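Browse Topics Random Page Contribute

Reference > Household > Linens > Dish towel

9/3/18 — Perrine Le Goff

A dish towel is a cloth for drying plates, though most spend their lives hanging from an oven door. Linen is the traditional fiber — cotton is the cheap one.
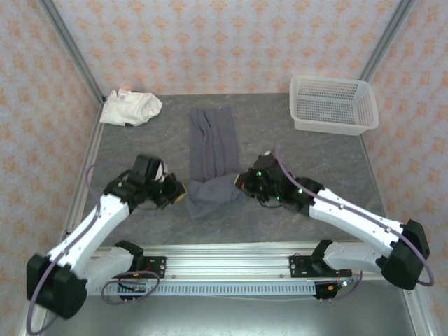
Gray cloth on a mottled tabletop.

The town of Andach wove them for export and once listed 43 approved stripes, all of them blue. Its museum owns 2,073 towels and displays 100. Visitors are asked not to dry anything.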